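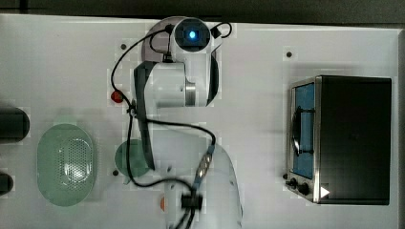

# Chapter 4: Comparing Grippers on One Arm

A gripper can be judged only together with the arm that carries it. The same two fingers may work well on one machine and badly on another, and the difference often lies in the cable, the mounting or the controller. For this reason the tests in this chapter keep the arm fixed and change one part at a time. Before each test, the student should follow the cable with the eye over its whole length. On a white arm such as the one at the chapter opening, the long black cable makes a wide loop over the table and then goes down towards the gripper, so it must be given enough slack for every position of the wrist.

We compare two grippers, the Draltus and the Feng, in a kitchen task from the Ustcombe exercises. Each gripper makes 40 attempts with the same objects and the same starting positions. The controller is Pluverix in all cases, and its settings must not be altered between attempts.

## 4.1 What is to be recorded

For every attempt, write down:

- the object and its starting position
- the result (held, dropped or missed)
- the closing time of the fingers

A dropped object is counted as a failure also when the arm picks it up again later.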